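Getting blackcurrant out of a printed tablecloth without losing the colours?

Sointu Kemppainen
Spilt nearly a whole glass of blackcurrant squash on a cloth I love, one with big blocks of red, yellow, blue and white and thick black lines. The stain is on a white block, right next to a red one! Can I soak it or will the red run? It cost more than I'd like to admit, so I'm nervous.

Lenni Kokkonen
Ooh, I love those cloths, they cheer up any room! Ours is the same sort of pattern:
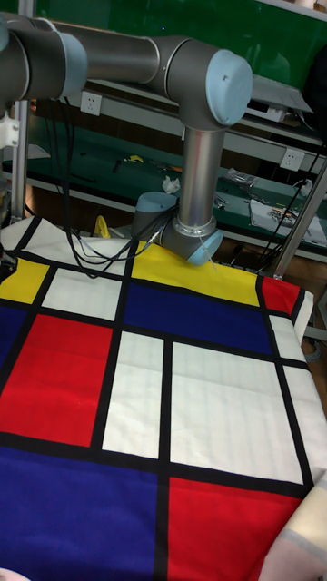
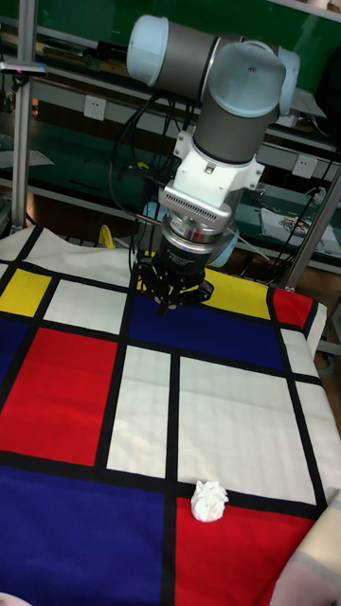 Test the red first. Dampen a hidden bit near the hem, press a white hanky on it for 2 minutes and look for pink. If it's clean, lay the stain over a bowl and pour cold water through from the back, about 500 ml to start with. Then a dab of washing-up liquid, leave it a bit, rinse, and go again. I did four goes on a beetroot mark in August and was thrilled with the result! Don't tumble dry until the mark has gone, heat sets it.

Pamavine
White vinegar. Works for me every time.

Carvalho
Agree with Lenni about the cold water (never hot!), but please skip anything with bleach in it, even on the white bits, it creeps. And dry it flat in the shade if you've got the space, bright reds fade on the line.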